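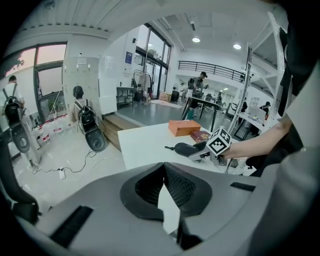 Rogelio Saludo says the clerk told him the money would come back when the case closed, and that he took this to mean the same week. The charge against his nephew was dismissed in July. The deposit he had posted at the Flomness County jail window was still on the court's books when the leaves came down.

Cash bail is simple on the way in. A judge sets a figure, someone pays it, a receipt is printed, and the person is released. The way out involves three offices and two computer systems, and the rules for it are spread over a state statute, a local court rule and a fee schedule taped beside the cashier.

In Flomness, the sequence runs as follows. The judge signs an order exonerating the bond. The courtroom clerk enters the order in the case file. The entry creates a line on a release list, which is sent to the finance office each Friday. Finance matches the line to a deposit, checks for fines or costs owed in the same case, and prepares a check in the name of the person on the receipt. Local rule allows 10 business days from the date finance receives the list. The period does not run from the date of the order, a point that accounts for most of the calls the office gets.

The match is done by receipt number. Jail receipts use 7 digits. The court's case system, called Cliravano, pads the same number with leading zeros, and the finance ledger, Uko, drops them. When a receipt has been typed by hand at the jail window, as happens after hours, the two systems may fail to agree. The line then moves to an exceptions queue. No notice is sent to the payer.

Saludo's deposit was in the exceptions queue. He learned this on his third visit, when a cashier looked up the case by the defendant's name instead of the receipt.

Deductions are a separate matter. State law lets the court keep an administrative fee from a cash deposit, and lets unpaid costs be taken from what is left if the defendant posted the money. If a third party posted it, the court needs that person's written consent. The consent language is printed on the back of the jail form, above the signature line, in the same type as the mailing instructions. Arlo Sorensen, a defense lawyer in Dudás, the next county seat over, tells families to read the back before signing and to ask for a copy of both sides.

"The receipt is the asset," Sorensen said. "People put it in the glove box."

A lost receipt can be replaced with a sworn statement and photo identification. A change of address has to be filed with finance directly. Filing it in the criminal case does not update the ledger, and a check returned by the post office is held until the payer asks for it. Unclaimed deposits eventually pass to the state.

For small deposits the fee can matter more than the delay. On a bond of $100, the flat fee takes a larger share than it would on any bond a felony court is likely to set. The county board has discussed a percentage fee and has not scheduled a vote.

Saludo's check arrived with the fee taken out and no cover letter. The stub listed the receipt number with the zeros missing.

Home | Features | Courts | Archive | Subscribe

Related stories
Who reads the pretrial report?
Night court and the missing interpreter
What a bench warrant costs to clear
Payment plans for traffic fines, county by county

Contact the editors | Copyright 2025 | Back to top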